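About Tivora

Tivora helps people buy robots sensibly. We don't build them and we don't sell them. We sit on your side of the table, with your budget and your floor plan in front of us, and we stay there until you know what you need, what it will cost to run, and what can happily wait until next year.

We started out doing this for ourselves. Years ago we were a small workshop with a fair amount of money set aside for automation and very little idea how to spend it (we had a lot of enthusiasm, which is a dangerous thing to carry into a showroom!). We bought an arm that was too big for our doorway and then paid again to widen the doorway. Friends at other firms began calling to ask what we had learned, and after enough of those calls we decided we might as well put a sign on the door.

Today there are 24 of us, spread between our main office in Laltness and a smaller one we opened one December, in the middle of a snowstorm, with no heating and one working kettle. Some of us came from factories, some from schools, and a few from accounting, and we are very glad of the accountants.

What we do

Most of our clients are smaller than you might expect. We work with bakeries, repair shops, college labs, laundries, care homes and packaging firms, the kind of places where one wrong purchase can sit heavily on the books for a long time. We begin with a visit. We like to see the work being done by the people who do it now, and we ask a great many questions, some of which will seem silly. How high is the table? Who clears it at the end of the day? Where would you put the spare parts?

After the visit we write you a plan. It covers the equipment itself, and it also covers the things that tend to go missing from a quote: mounts, cables, spare finger pads, training hours, insurance, floor space, and the weeks when the new machine is in the building and your people are still learning it. We call this plan the Fodus sheet, after the old filing cabinet where the first ones were kept, and clients have been known to pin theirs to the wall.

We also believe in trying things by hand before paying for anything with a motor in it. A hand-held gripper costs far less than a full arm, and an afternoon spent with one around ordinary household things, on an ordinary table, will tell you a lot about which jobs deserve a place in your budget.
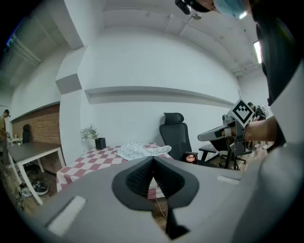

Hand-held grippers at a table with a checkered cloth.

Cloth, by the way, is a subject we could talk about all day. It folds and bunches and slides around, and plenty of people come to us hoping to automate something that involves it. Sometimes our advice is to go ahead. Quite often it is to start with the boxes and trays, put a little money aside, and come back to the cloth when the first machine has settled in.

How we work with money

We charge a fixed fee, agreed before the first visit, and we take no commission from any maker or dealer. If you already have a quote in hand, bring it along and we'll go through it with you line by line. Our shortest service, the quote review, is $1,879 and takes six working days from the day we receive your papers. The full planning service starts at $2,518 for a single site, with travel from Laltness included.

We ask every client to plan for the whole life of the equipment, right down to who will haul it away. It isn't the most exciting part of the conversation, and we do bring biscuits.

Our Pană program

Schools and training centers often have to spend a grant by a certain date, and the rush can lead to some unhappy purchases. Pană is our lending and planning program for them. We lend out hand tools and small practice kits, help teachers put together a shopping list that matches their lessons, and go over the storage and upkeep costs so the kit is still in use after the grant has closed. Applications for the coming school year are open until 22 May 2026, and the form is short.

Come and see us

You are welcome to visit even if you have no plans to buy anything soon. Tell us a little about your work when you write, and if you have a sketch of your room, send that too, however rough. Parking is behind the building, and the side entrance is the one with the ramp.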